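Section 5: Your First Wash

Before you trust your new Laur washer with a favorite sweater, please give it one empty run. It's a lovely excuse to sit down with a coffee!

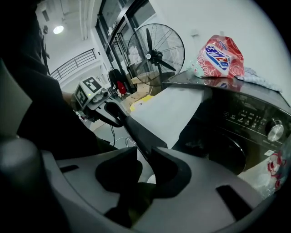
Small green light, lit

1. Open the water tap all the way and check the hose for drips.

2. Add 50 ml of detergent to the drawer, close the door, and choose Rinse & Refresh. 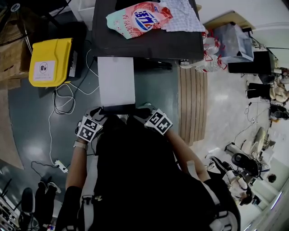
3. When the cycle ends, wait 5 minutes for the door to unlock.

Caution: Never pull on a locked door.
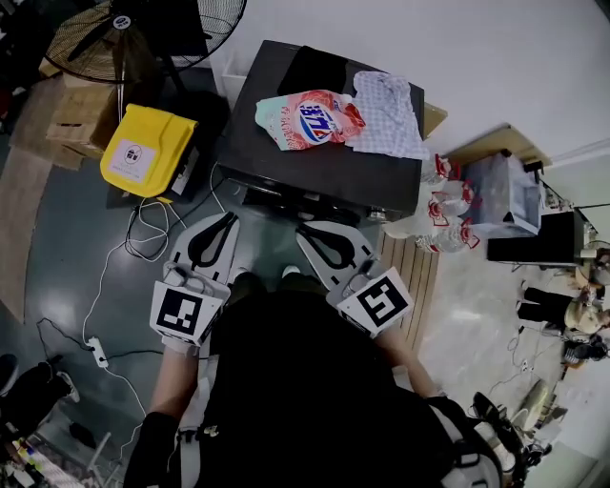 Detergent keeps best in a cool, dry cupboard, well out of reach of little hands. A bag that has gone crumpled, like the one on the low black table, is perfectly fine to use, so long as you fold the top down snugly afterward. A cloth like the white checkered one is handy for wiping the door seal, too, and we do suggest wiping it after every wash.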